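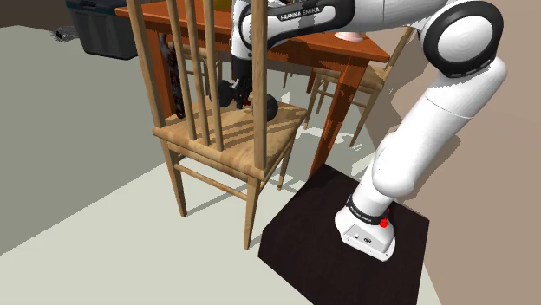 A reply under my last thread asked why anyone should believe a policy ranking that comes out of a simulator, when the contact physics are wrong and the lighting is too clean. Fair question. Going to answer it with what we have so far.

First, what we're claiming. We don't claim that a 70 percent success rate in sim means 70 percent on the real arm. We claim that if policy A beats policy B in sim by a clear margin, it usually beats it on the real arm too. The order is what we test.

The setup is called Grondden. It takes one fixed set of room scenes, puts the arm in at a fixed base pose, and then changes one thing at a time: object, surface, camera, light, clutter. Every policy gets the same list of starts with the same seeds.

We ran 11 policies through it. Each got 3000 sim episodes. Then we ran all of them on real arms at two sites, Skallitz and Boström, with far fewer episodes, for the usual reason that real episodes take all day.

Chairs are the part I keep getting asked about. Most pick tests use a tabletop. We added chair seats as a surface because the spindles get between the camera and the gripper, and because a seat with a back gives the arm a smaller way in. Same arm, same kind of object, much harder episode.

On tabletops the sim order and the real order agreed well. The top 6 were the same policies at both sites, with one swap between neighbors. The bottom of the list was noisier, mostly because the weak policies all fail so often that you can't separate them without a lot more real runs.

On chair seats it was worse before we changed the cameras. The sim camera was looking at the seat from the open side. The real camera at Skallitz looks through the chair back. Once we rendered from behind the chair, the order moved a lot closer to the real one.

So a good part of what I had been calling a physics gap was a viewpoint gap. I spent most of October tuning friction values for that. The friction values are now back to where they were.

Light mattered less than I expected. We rendered with hard spindle shadows across the seat and then with flat light. Two policies dropped with the hard shadows. The rest barely moved, and the order stayed the same.

Object shape mattered more. Anything thick at both ends and thin in the middle has one good place to grab. A policy that is a little off still closes on something, lifts, and then loses it when the arm moves away. If you score the episode at lift, that counts as a success. We score after the hold.

The hold is 8 seconds, in sim and on the real arm. Changing the scoring point reordered the list more than any rendering setting did. If you compare your numbers to ours, please check this first.

Where it still doesn't work: soft objects. The sim order for cloth and bags has no useful relation to the real order. We left those out of the headline number and put them in their own table.

Also not covered: moving bases, two arms, anything that needs force feedback. The base is bolted down in every episode, sim and real.

Scenes come from Flindis with our chair placements added on top. The placement files, the seeds and the scoring script are up as of 2024-07-08. The real episode logs from Boström are up too. Skallitz logs still need the camera calibration attached.

If you run a policy of your own through it and the order comes out different on your real arm, send me the two lists and your camera pose. Those are the cases I want to look at next.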